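Nov 23, 2023
Notebook entry, Prutisstead Conservation Workshop
Entered by Mārtiņš Mockus

## Purpose

To review the humidity record for the Brernville map store and to decide whether the logging interval should be changed before the heating season. This entry continues the one made in July, when the Cukex loggers were first placed on the shelving.

## Condition of the record

The store now has 11 loggers, distributed over six bays. All of them returned data for the period under review, but logger 6 shows a gap that begins in the late evening and ends the following morning. The cause has not been established. The battery reading before the gap was normal, and the logger resumed without being touched. It will remain in place, and the gap will be left blank in the table. No values are to be interpolated.

Total readings rejected on first inspection: 557. Of these, 235 came from the two loggers nearest the loading door and coincide with deliveries entered in the door book. The remainder are scattered and need to be looked at one by one. Colleagues are asked not to delete any of them from the master sheet. Mark the row in column F and initial it.

## Findings to date

1. The lower shelves are consistently damper than the upper ones. The difference is small in the morning and grows through the afternoon.
2. The Bezerra cabinets respond slowly to changes in the room. After the door had been open for some time, the air in the aisle recovered well before the air in the drawers did.
3. The hair hygrometer on the north wall can't be relied upon. It was checked against the salt solution again and read high, as it did in July. It should be taken down or labeled.

The second finding matters most for the maps on tracing paper – these are the sheets that cockled last winter, and they are all in cabinet drawers. Opening the drawers to "air" them, as the old instructions advise, may do more harm than leaving them shut. The instruction sheet on the store door has not been revised.

## Transfer of readings

Readings are still copied by hand from each logger to a laptop. The request for a network connection in the store remains open, and no date has been given for the cabling. Until that is settled, the collection round stays as it is, including the walk back for logger 11, which sits behind the plan chest.
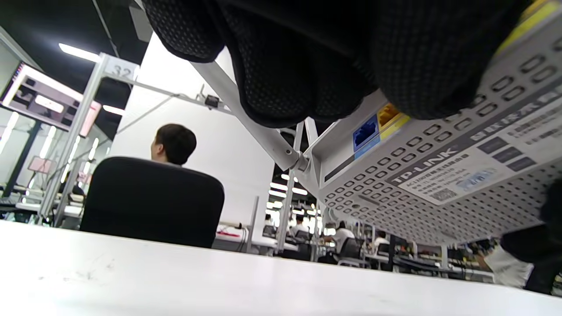
Router, underside: blue and yellow Ethernet ports side by side.
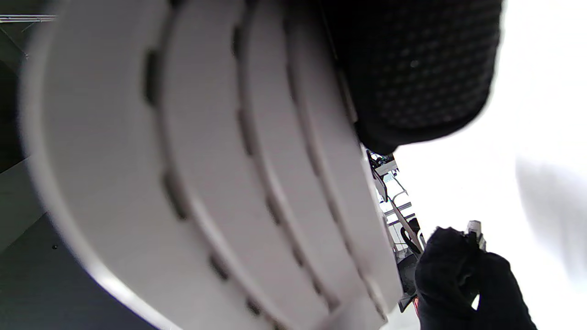
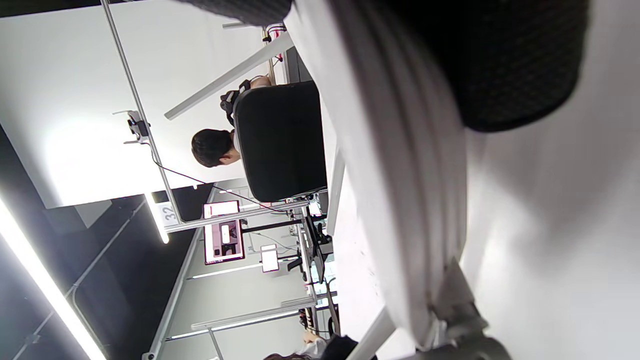
## Logging interval

The present interval is adequate for the aisles but too long for the loading door, where a delivery can begin and end between two readings. I propose to shorten it at the door only and to leave the others alone, so that the series can be compared with last year's. Battery life at the shorter setting is unknown to us.

## Outstanding

- Repeat the salt check on loggers 2 and 6.
- Obtain the July pages of the door book – the copy on file stops partway through the month.
- Ask Bezerra whether the drawer seals can be supplied separately.
- Rewrite the airing instruction and have it approved before it is posted.
- Return the spare hygrometer case to Brernville.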